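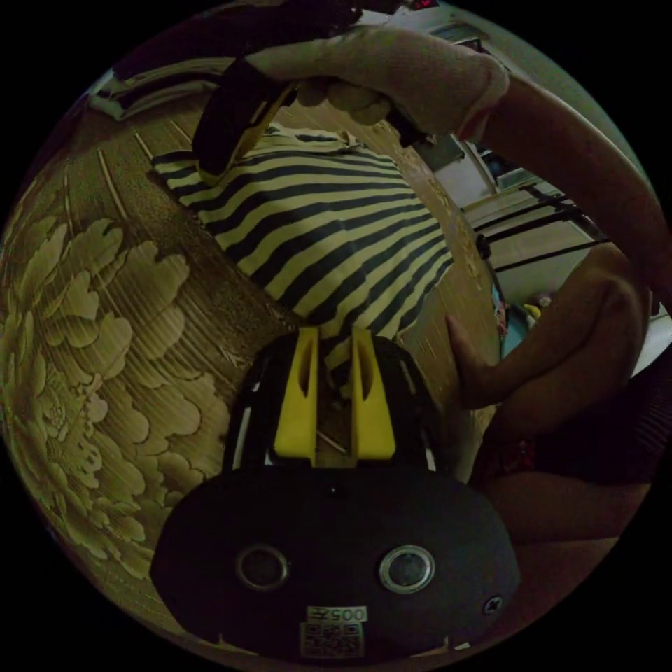

홈 게시판 기기별 자료실 검색 로그인

양압기 가습기 사용 시 호스 결로와 마스크 내 물 고임

로야 시라지
2026년 6월 11일 · 조회 281

Cirkari 자동형 양압기를 일체형 가습기와 함께 사용 중입니다. 호스는 열선이 없는 일반형이고 마스크는 Bidel 나잘 타입입니다. 새벽에 호스 안에서 물 끓는 듯한 소리가 나고, 마스크를 벗으면 안쪽에 물방울이 맺혀 있습니다. 침실 온도는 18도, 가습 단계는 5단계입니다. 본체는 침대 옆 협탁 위, 머리와 비슷한 높이에 있습니다.

가습을 2단계로 내리면 소리는 없어지는데 코가 말라서 두세 시간 만에 깹니다. 처방 압력은 건드리지 않았습니다. 궁금한 점은 두 가지입니다. 가습 단계를 유지하면서 결로만 줄일 수 있는지, 그리고 호스에 고인 물이 본체로 역류하면 고장이 나는지입니다. 열선 호스는 대여 업체에 문의했더니 재고 확인에 며칠 걸린다고 합니다.

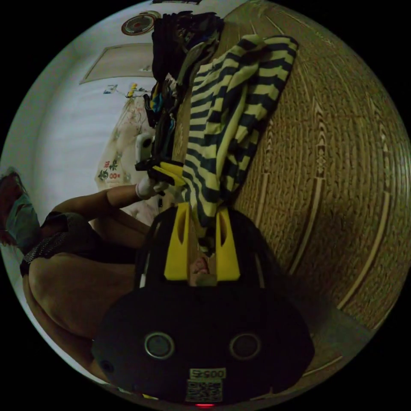
수면·호흡기기 > 가습기/호스

우타이 라타나쿨

결로는 가습기에서 나온 따뜻하고 습한 공기가 차가운 호스 벽에 닿아 이슬점 아래로 내려가면서 생깁니다. 변수는 가습량, 실내 온도, 호스 표면 온도 세 가지뿐입니다. 18도에서 일반 호스로 5단계면 결로가 생기는 조건입니다.

조정 순서는 다음과 같이 권합니다.

1. 본체를 머리보다 낮은 곳으로 옮깁니다. 맺힌 물이 마스크로 흐르지 않고 가습기 물통 쪽으로 돌아갑니다.
2. 호스 중간이 처지지 않게 합니다. 처진 구간에 물이 모이면 공기가 지나가면서 소리가 납니다.
3. 가습을 한 번에 한 단계씩 내리고 단계마다 이틀 밤은 써 봅니다. 5에서 2로 바로 내리면 적정값을 지나칩니다.
4. 그래도 남으면 실내 온도를 올리거나 호스를 보온합니다.

역류는 물통 구조에 따라 다릅니다. 정상적으로 장착된 상태에서 호스 벽에 맺힌 정도의 물이 돌아가는 것은 대개 문제가 되지 않습니다. 물통에 물이 든 채로 본체를 기울이거나 들고 옮기는 쪽이 위험합니다. 본체를 옮길 때는 물통을 먼저 분리하십시오. 송풍구 안쪽에 물이 들어간 것이 보이면 전원을 뽑고 대여 업체에 점검을 맡겨야 합니다.

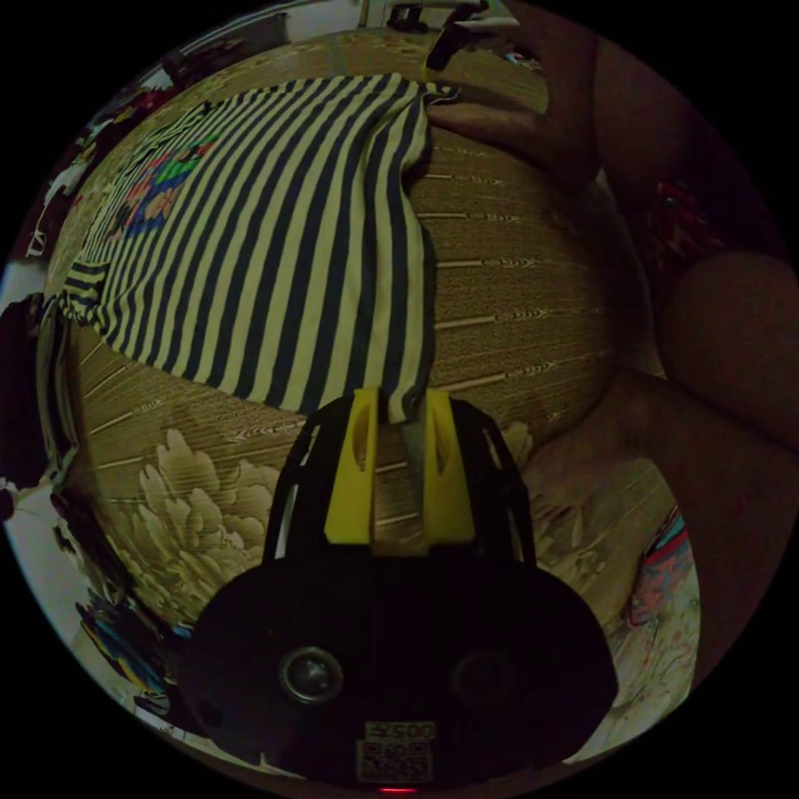

호스 보온은 전용 커버가 없어도 됩니다. 열선 없는 호스라면 길이 방향으로 천을 한 겹 감싸고 끝을 벨크로로 고정하면 됩니다. 주름이 잘 잡히는 천이면 감을 때 다루기 편합니다. 마스크 쪽 연결부의 배기구는 절대 덮지 마십시오. 내쉰 공기가 빠지는 구멍입니다. 본체 뒤 흡기 필터도 마찬가지로 비워 둡니다. 열선 호스로 교체한 뒤에는 천을 벗기고, 커버를 써도 되는지는 설명서를 확인하십시오.

밀라그로스 리오스

저도 같은 증상이었습니다. 11월에 제일 심했고 본체를 바닥 가까이 내린 뒤로 소리는 없어졌습니다. 마스크 물방울은 조금 남아 있는데 그냥 닦고 씁니다. 천은 안 감아 봤습니다.
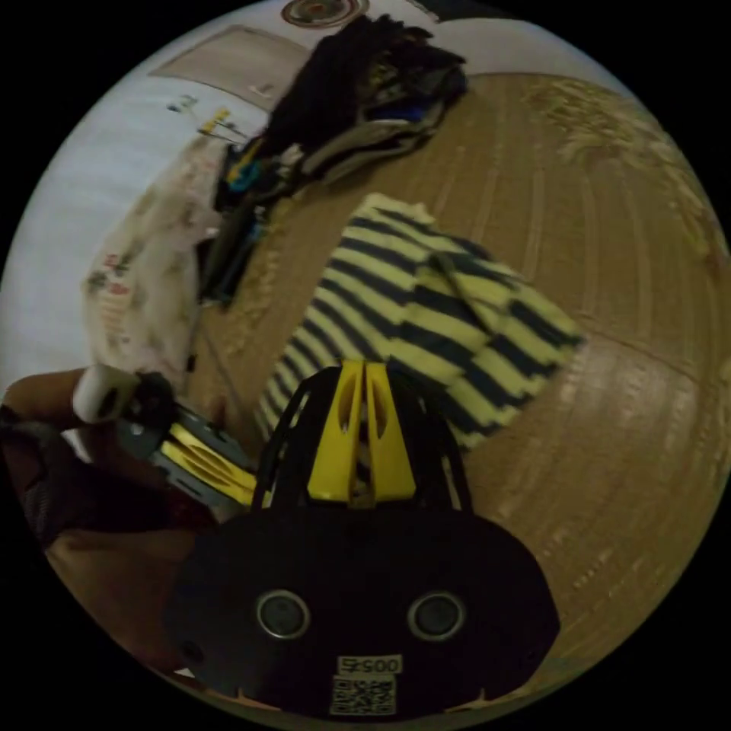

노란 집게가 달린 그리퍼 두 대

안셀모 소텔로

위 답변에 보충합니다. 실내 습도부터 재 보십시오. 제 경우 방 습도가 70%였는데 기기 가습을 5단계로 두고 있었습니다. 별도 가습기를 끄고 3단계로 내리니 결로가 없어졌고 코 건조도 없었습니다.

코가 마르는 원인이 가습 부족이 아닐 수도 있습니다. 나잘 마스크를 쓰면서 입으로 공기가 새면 가습을 올려도 마릅니다. 기기 화면이나 앱의 누출 수치를 확인하고, 높게 나온 날이 많으면 기록을 가지고 처방 병원에 가십시오. 압력은 임의로 바꾸지 마십시오.

물통에는 증류수를 쓰고 남은 물은 매일 버립니다. 호스는 중성세제로 씻어 그늘에 걸어 말립니다. 안쪽에 물기가 남은 호스를 그대로 연결하고 결로로 착각하는 경우도 있습니다.

관련 글
열선 호스 연결 시 인식 오류 (글번호 351)
나잘 마스크에서 풀페이스로 변경할 때 압력 재설정 여부
가습기 물통 흰색 침전물 제거
양압기 흡기 필터 교체 주기
기내 반입용 양압기 서류

이전 글 다음 글 목록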